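Safavi Wash & Fold: Questions We Hear Every Week

Last updated January 2023

Do I need to sort my laundry before I drop it off?
You don't have to, but we do love it when you do! If sorting isn't your thing, put everything in one bag and we'll separate lights, darks and reds at the counter. Please tell us if anything is brand new, because new reds and dark blues like to share their color with the neighbors.

How long does it take?
Most orders are ready in 2 days. November is our busy month (all those guest sheets and tablecloths), so add a day then if you can spare it.

Should I empty my pockets?
Oh, please do. Pens are the worst, and lip balm comes a close second. We check, but a small pocket inside a pair of running shorts can fool anyone.

What do I do about grass stains?
Dab on a little liquid detergent, leave it for 15 minutes, and rinse from the back of the fabric with cool water. If the stain is old, leave it alone and point it out when you come in. Ye-rin Chae looks after our stain table and would much prefer to start fresh than undo somebody's bleach.

Can you wash team jerseys?
Yes, and we wash a great many of them. The Grirkness youth teams bring theirs in by the sackful on Monday mornings, still smelling of Saturday. Jerseys go in cool water with a mild detergent, turned inside out to protect the numbers, and we skip fabric softener because it can leave a coating on sports fabric.
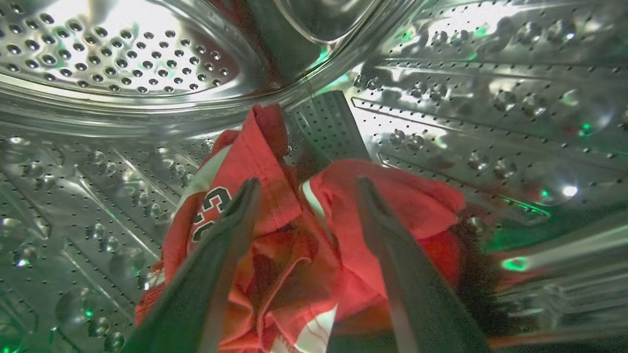
If you're doing jerseys at home, give them some room in the machine, and take them out promptly when the cycle ends, so the creases don't have time to settle in around the lettering. Hang them up to dry if you possibly can. High heat is hard on printed numbers, and once one starts to crack there isn't much anybody can do for it.

Why is there always one thing left in the drum?
We wish we knew! Small items cling to the wall after a fast spin, so give the drum a slow turn by hand and feel all the way to the back before you load the next wash.

Do you lend out laundry bags?
We do. There's a $5 deposit, and you get it back when the bag comes home. Ask for Parviz Sharifi at the front counter and he'll find you one in the right size.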